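How I keep white and light surfaces clean in a small kitchen

When we moved to the apartment, I wanted everything light. White table, light plates, pale curtain on the window. My mother warned me. She had dark brown furniture all her life and she wiped it once a week. With white you wipe it every evening, but I still like it more, and over the years I collected some habits that make this work easier.

Crumbs first, water second

This is the mistake I made the longest time. If you put a damp cloth on dry crumbs, they become paste and you spread the paste over the table. Take a dry brush or a folded paper napkin and push everything to one side, into your hand or onto a plate. Only then use the wet cloth. On a glossy surface finish with a dry towel, otherwise you will see stripes when the lamp is on.

What I use for the table

Warm water with 2 drops of dish soap in a bowl. For daily cleaning I don't need anything else. I tried the Wendar spray for glossy furniture, it smells nice but on my table it left a film, and I had to wash the film away with the same soap and water. My neighbor Roksolana Tkachenko likes it for her cabinets, so maybe it depends on the coating.

Please don't use the green side of the sponge on anything that shines. The scratches are thin and you notice them only in the morning sun, when it is already too late.

Tea, coffee and turmeric

Tea rings come off with baking soda mixed with a little water to a soft cream. Put it on, wait ten minutes, wipe with a soft cloth. Try it first in a corner you don't see. Coffee is the same, but fresh coffee needs only soap.

Turmeric is more difficult. Shoshana Kapoor, who cooks with it almost every day, gave me the advice to wash the spot with soap quickly and then leave it to the sun. Sunlight makes the yellow color weaker. I moved my cutting board to the balcony for two afternoons and the spot was nearly gone – not completely, but I stopped looking at it.

Sanding the old cutting board

The board was rough also, so I sanded it. I started with paper number 80 and finished with 400. In between there should be one or two middle numbers, I used what was in the drawer. After sanding wipe the dust, let the board dry one night, and rub in mineral oil of the kind which is sold for food boards. In November, when the heating is on and the air is dry, I give it oil more often.

Plates that lose their shine

Gray lines on plates are usually metal from forks and knives. A paste of baking soda helps here too, with a soft cloth and some patience. Matte plates hold crumbs and grease more than glossy ones, especially where there are small rings or a rim. I go over these places with an old soft toothbrush before the normal washing. If you stack such plates, put a paper napkin between them. 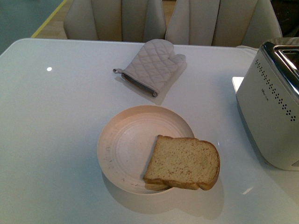

Small dark crumbs on a matte plate. Brush them off before you rinse.

Cloths

I have separate cloths for the table, for the stove and for the floor, and each has its own color. The table cloths I wash at a high temperature and without fabric softener. With softener they push the water around and don't drink it.

Yeison Condori wrote to ask if microfiber is better than cotton. For shine yes, for crumbs no. I use cotton for wet cleaning and microfiber for the last dry pass.

One more thing about hot pots. White coating can turn yellow under a hot pot, and this mark doesn't come off with soda or with anything I know. Keep a cork mat on the table all the time, also when you don't cook.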